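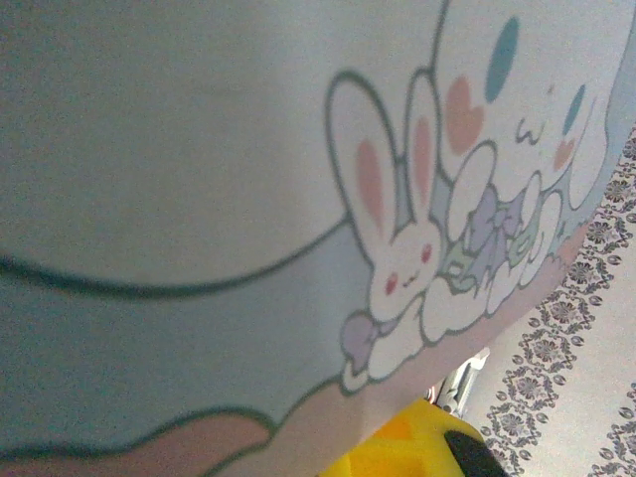

The bunny and the puppy on their clouds, up close

Stirulside Forums > Small Collections > Storage and Display

hannelore_b
Hello all, and apologies in advance for the length, I do go on. My niece has caught the character bug from me and between us we've reached the stage where the little things (plush faces, cards, clips, bits with loops on) are living in every drawer of the flat. I adore this sort of print, all pastel with the thick grey-green outlines, and the lavender bow finishes me off every time. What I'd like to know is how you keep the small pieces. Tins? Boxes? Out on the shelf where you can enjoy them? I've got 12 tins saved and can't bring myself to put anything in them in case I scratch the lids.

Pascal Albers
Use the tins! That's my whole advice, but I'll pad it out. I kept mine empty for years, lined up like good china, and then one wet afternoon in June I filled the lot and was happier for it. A tin with a plush face inside is a lovely thing to open. Put a square of soft cloth in the bottom and the rattling stops.

reinholz_h
I'll disagree with Pascal, fondly. Plush doesn't belong in a shut tin for months on end. Mine came out with a flat cheek and a smell of old biscuits, and it took ages on the windowsill before the poor thing looked itself again. Cards and clips in tins, yes. Soft things want air.

Pascal Albers
Henrik, did you wash the biscuit tin first?

reinholz_h
I wiped it.

Pascal Albers
Well then. 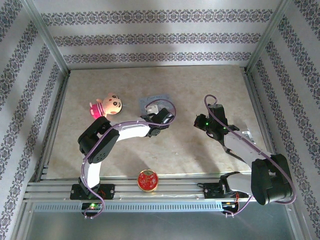 Can I stack printed tins without marking the lids?
Put a piece of felt or thin card between each one and keep the heaviest at the bottom, and the lids should stay nice.

Ha-rang Song
Felt is what I use as well, cut from an old Fröhlich craft pack. I'm somewhere between the two of you on plush. The tiny ones go in a tin with the lid resting on loosely, and anything bigger than my palm sits out. If there's a loop tag on the side, tuck it under so it doesn't get bent — I've ruined two that way and still feel bad.

hannelore_b
Thank you, this is just what I hoped for. And what do you all put behind them? My shelf has a plain white back and it looks a bit like a dentist's.

Henrike Buschmann
Wallpaper offcuts, my love! I know most people go for pink or stars, but I think a grand old pattern is wonderful behind these sweet little faces. Damask in a greyish purple, on white, with the bands running straight across, and something creamy and marbled underneath for them to sit on. 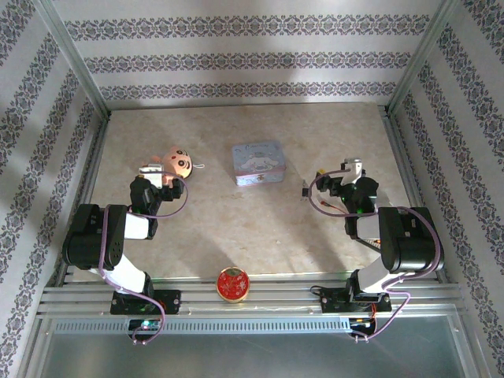
The trick is to keep the floor pale so the colours of the toys do the work, and to have one light-blue thing near the back for the eye to land on. I'd stop there, too. My sister has 40 on a single shelf and I couldn't tell you what one of them looks like.

reinholz_h
Damask is far too busy for me. I had it behind mine and everything small vanished into the swirls. Plain cream all round, walls as well.

Henrike Buschmann
We shall have to differ! Bands are calmer than an all-over pattern, if you ever feel brave enough to try again.

Ha-rang Song
Side with Henrike here, though I'd stick it up with something you can peel off. I did my first one with proper paste and it took the paint with it.

hannelore_b
Right, I've been round the flat with a tape measure and the old shelf is 694 mm wide, so an offcut should cover it easily. The clips are already in a tin, Pascal, you'll be pleased to hear. The plush is staying out for now, and my niece has been told she may choose the wallpaper, within reason.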